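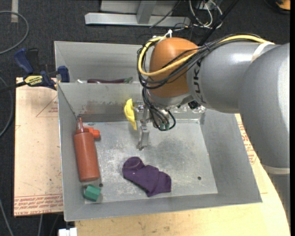

A divided metal bin on a light wooden work surface, with a squeeze bottle lying in the front compartment.

VOSTARI OPENS SECOND ROUND OF TWO-PART BIN TRIAL FOR HOUSEHOLD GOODS

TALARD, 17 January 2021 – Vostari is delighted to announce that its trial of two-part metal bins for sorting and packing mixed household goods will go ahead for a second round, with registrations open now to share houses, small shops and neighbourhood centres across the Talard area.

The trial, called Penry, started in November with a pretty simple idea. Cupboards and storerooms fill up with odd-shaped things that don't stack: squeeze bottles, spray heads, sponges, the little tools at the back of the drawer. Put them all in one big tub and the small stuff ends up at the bottom. Put them in a bin with a wall through it, one side wide and one side narrow, and each kind of thing has somewhere to go.

A total of 272 households took part in the first round, and between them they sorted over 703 kilograms of kitchen and laundry odds and ends. We were thrilled with how many people wrote back to us (some of them several pages!) with photos, sketches and very firm opinions about which way round the bin should sit.

Most people kept bottles in the large compartment, where there is room to lay them flat, and saved the narrow one for smaller items. A few did the opposite and swore by it. Several asked for a lower front wall, and one home cook wanted a rounded corner so that crumbs could be wiped out with a cloth. Both suggestions are being tried in this round.

Bins will also be handed out in their working colour, plain grey metal, with no painted finish. Scratches are part of the life of a packing bin, and households told us they would sooner have one they could slide bottles around in without worrying about the floor of it.

The second round has places for 123 new households and shops. Each will receive one bin, a sheet of blank labels and a short diary to fill in over six weeks. There is no cost to take part, and bins can be kept at the end.

Vostari will hold a public sorting day at Nelik Hall in Talard once the diaries are in. Bring a box of whatever is cluttering up your cupboard and have a go at packing it. Clean, unopened goods that people no longer want can be left at the hall for others to take home.

To register, ask for a Penry form at the Nelik Hall front desk or at the Vostari shop counter in Talard. First-round households are welcome to apply again.

ENDS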